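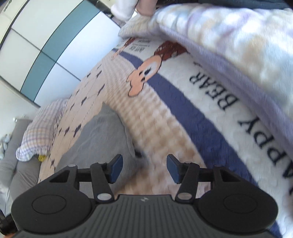

4. Lettering on soft goods

4.1 Why bedding has its own section

The first three sections dealt with writing that at least looks as though it wants something from the reader. Shop signs want customers. Packaging wants to avoid lawsuits. Even the motivational wall decals of Section 3, which told their owners to dance as if unobserved, had a verb in them. Bedding makes no such effort. The words on a blanket or pillowcase are seen mostly in the dark, mostly from the side, and mostly by people who are asleep, and manufacturers have responded to these conditions by making the letters very large.

Our catalog holds 192 pieces of household textile with English wording, bought or photographed in Stulari and the towns along the rail line. Throws and blankets make up the biggest group, followed by pillowcases, and then by a long tail of oven mitts, bath mats and seat covers that we had hoped to leave out and could not. An item got into the catalog if it carried at least one English word, or something that had clearly set out to be one. Brand labels sewn into the hem were left out, and so were washing instructions, with some regret, as they contain the only full sentences in the whole collection.

4.2 The two-word phrase

By far the most common form is an adjective followed by a noun. Figure 4 is a fair specimen: a fleece blanket on a bed, printed with a cream and tan quilted pattern and a wide curved band of navy blue, with HAPPY BEAR in big black serif capitals set on the diagonal. The phrase has no article, no verb and no punctuation. We do not learn which bear is meant or what has pleased it.

The grammar of such phrases is simple, and their job is harder to pin down. They are not names, although they look like names. No bear is being introduced. They are not greetings either, although HAPPY does turn up in greetings and may have been borrowed from there by someone in a hurry. Deák, whose typology we follow in most respects, puts them under "labels", on the grounds that a label is whatever sits on a thing and says what it is. This works well for a jar of plums. It works less well for a blanket, which is not a bear, and whose mood is unknown.

We prefer the term "caption without a picture", by which we mean a phrase shaped like the title of an illustration and able to do without one. In many pieces the illustration is there after all, and a cartoon rabbit stands next to the word RABBIT, as if in a primer. In others it shows something else. One pillowcase in the catalog reads SWEET HORSE over a spray of tulips. We put the piece in front of several native speakers and asked them to explain it. They all did so, at length, and no two explanations agreed.

The adjectives come from a very small pool. HAPPY, SWEET, LOVELY and GOOD cover most of the catalog between them, with LITTLE a respectable fifth. There is no angry bedding. There is one piece of SERIOUS bedding, a gray duvet cover reading SERIOUS COMFORT, and it was found in the men's department. The nouns roam more widely, though they rarely leave the farm, the forest or the bakery. Bears do well. So do clouds. Fish are almost absent, and we suspect that few people like to think of fish while lying down.

4.3 Type, size and direction

Section 3 argued that wall decals choose script faces in order to seem handwritten, as though the householder had been seized by a feeling and reached for a brush. Soft goods mostly skip this. Block capitals are the rule, both with and without serifs, and the capitals are large enough to be read from the doorway. The practical reason came from a print supervisor at Handard, one of the two mills that agreed to speak to us. Fleece has a pile, the pile blurs thin strokes, and a delicate script comes off the machine looking like a hair caught in the drain. The phrase was hers and we have not been able to improve on it.

Direction is more of a puzzle. Wording on blankets often runs at a slant, or along one side, or both. We spent a good deal of time on a theory that the slant was meant to serve two readers at once, one in the bed and one standing beside it. The theory was elegant and had a diagram. The print supervisor said that a slanted word hides a crooked fold in the shop display, and the diagram has been withdrawn.

A related point is that bedding is seldom seen flat. It is folded, bunched, tucked in and sat on, and words lose letters at whichever end happens to go over the side. This ought to matter a great deal if the words were there to be read. We asked owners whether it bothered them when part of a word was out of sight, and most of them needed the question repeated.

4.4 What owners say

The household survey reached 300 homes in Stulari. It was run by Quyên Hầu, who also wrote the questions, and whose patience with the first draft of them is recorded here with thanks. The form had four items on wording. The first asked people to say, without going to look, what was written on the blanket they used most.

The results should humble anyone who designs for a living. Many owners were certain that their blanket had no writing on it and were then shown, by a family member, that it did. Others remembered that there was writing and gave the color of it, or its place, or the shop where they had bought it. A man who had slept under GOOD MORNING CLOUD for six winters recalled it as "something about the weather". A retired teacher of English gave the wording of hers exactly, and added that it had a spelling mistake, and that she had been meaning to unpick it.

The second item asked what the words meant. Here people were far more willing, and kinder to the text than we have been. "It means it's a nice one," said one woman of a throw that read LOVELY HOME BREAD. Her daughter said it meant it was for the sofa. Both answers strike us as better than the ones in the literature. The words were taken as a sign of what kind of object this was: soft, cheerful, not for best, fine for the dog.

The third item asked whether the same blanket would be as good with the words in the owner's own language. This was the only question that produced strong feeling. Almost everyone said no. Several laughed. A blanket that said HAPPY BEAR in a language one could read without trying would, they felt, be a blanket for a baby, or a joke played by a relative. In English it was simply a pattern. One owner put it in terms that we have since stolen for the title of this paper: the letters are there "like leaves".

The fourth item, on price, was misprinted and has been dropped.

4.5 What the makers say

Handard and Gamik both told us that no one is employed to write the words. At Gamik the task falls to whoever is preparing the artwork, and the phrase is picked late, after the colors have been settled, to fill whatever space is left. The shortest usual run for a fleece design is 1000 pieces, so a phrase typed in to fill a gap before lunch may end up on a good many beds. We asked whether anyone checked the English. Spelling was checked, we were told, usually. Sense was not, and our contact seemed puzzled as to what checking it would involve.

We also asked about complaints. Gamik could recall one, from a wholesaler, who had received a batch in which the phrase was missing altogether. The blankets were otherwise perfect. He sent them back on the grounds that they looked unfinished.

4.6 A note on the limits of the catalog

Two weaknesses need to be admitted before we go on to kitchen goods. The collection leans toward winter, as most of it was gathered in December, when the market stalls in Stulari carry little else; summer sheets are thin on the ground and may well behave differently. It also leans toward pieces that amused us. We tried to guard against this by taking every lettered item on a given stall, but the stallholders soon learned what we liked and began putting it at the front. SWEET HORSE was being held for us under the counter. The counts in Table 5 should be read with that in mind, and the oven mitts, which made none of us laugh, are probably the soundest part of the data.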